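Cleaver and Board FAQ

Welcome! We get a lot of mail about cleavers, boards and racks, and we love it. Most of the answers are on this page. If yours isn't, use the contact form and we'll get back to you.

Is a cleaver too much knife for everyday vegetables?

Not at all! A broad blade is a joy on onions, cabbage and squash. You get a tall, flat side to guide against your knuckles, and you can scoop up what you've chopped and carry it over to the pan. Give it a week of dinners before you decide.

What is the little hole near the end of the blade for?

Hanging. Slip it over a hook and the knife is up off the counter. Plenty of people never use it, and that's fine too.

Do I want a metal handle or a wooden one?

We like both. Metal handles wipe clean in a second and don't need oil. Wood feels warmer and has a bit more grip when your hands are damp. If you cook with a lot of oil, try a metal one in the store first and see how it sits in your palm.

Which cutting board should I put under it?

Wood, please! It's kinder to the edge than glass or stone. Our favorite for daily use is the Asterell, which has rounded corners and is light enough to lift with one hand. The Lanz is heavier and stays put when you're splitting squash – it's also a pain to wash in a small sink, so measure yours.

Can I cut on a marbled board?

We wouldn't. Hard surfaces dull an edge fast. Use a marbled board as a base for your wooden one, or for rolling dough and serving cheese.

How do I get the onion smell out of wood?

Coarse salt and half a lemon. Rub, wait 11 minutes (yes, we timed it, and yes, we're a little obsessed), rinse with cool water and stand the board on its edge to dry. Do it right after chopping if you can.

How often should I oil my board?

Once a month when it's new, then whenever it looks pale. Use food-safe mineral oil and leave it overnight.

Can the cleaver go in the dishwasher?

No. Wash it by hand, dry it right away and put it back where it lives.

Where do I keep it if I don't have a knife block?

A small wooden rack with pegs is great for this, and the Ascombe is the one we keep coming back to. Lay the knife across it flat, with the handle sticking out on the side you reach from. Keep the edge facing away from you.

Do you ship the racks and boards together?

Yes, from the Dovoleo shop, in 2 boxes. They sometimes arrive on different days. We restock in November.
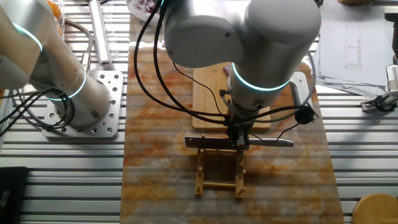
If your rack wobbles when it comes out of the box, set it on a flat counter and loosen the crossbar at the bottom by half a turn. Press down on both rails, then tighten it again.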